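Section 4: Fitting the processor

Read this section through once before you begin. It assumes that the cooler has already been removed (Section 3) and that the computer is lying on its side with the cover off.

CAUTION: Switch off at the wall and unplug the mains lead. Touch bare metal on the case before you handle the processor or the board.

4.1 Opening the socket

1. Press the retention lever down and slightly outwards until it clears its catch.
2. Let the lever rise under control. Do not let it spring up.
3. Lift the load plate until it stands clear of the socket.

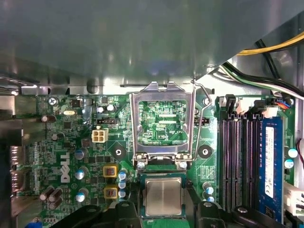
The load plate must be fully open before the processor goes anywhere near the socket. Check the lever as well. On the Dell board it is a thin silver arm to the right of the socket, bent over at the top, and it should be lifted into its released position. Leave the two screws at the base of the plate alone, as they hold the hinge to the board. If any cable can fall across the socket, tuck it aside now.

Note: Do not touch the inside of the socket. If there is dust in it, stop and see Section 9.

4.2 Checking the processor

1. Hold the processor by its edges only.
2. Wipe old paste from the metal top with a Prisine cloth. Do not wipe the underside.
3. Look at the corners for chips or cracks.
4. Compare the part number with the list on page 43. 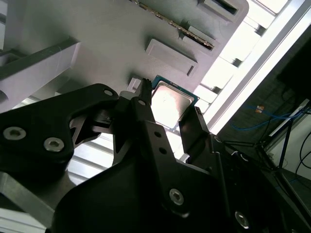 Fig. 4-2. Processor held at its sides, metal heat spreader showing.

4.3 Seating and closing

1. Line up the marked corner of the processor with the marked corner of the socket.
2. Lower it straight down. Do not slide it or press on it.
3. Close the load plate, then bring the lever down and hook it under its catch.

CAUTION: Some resistance from the lever is normal. If the processor rocks or sits unevenly, open the plate and begin again from step 1.

Replacement parts: Fothergill order code 1688.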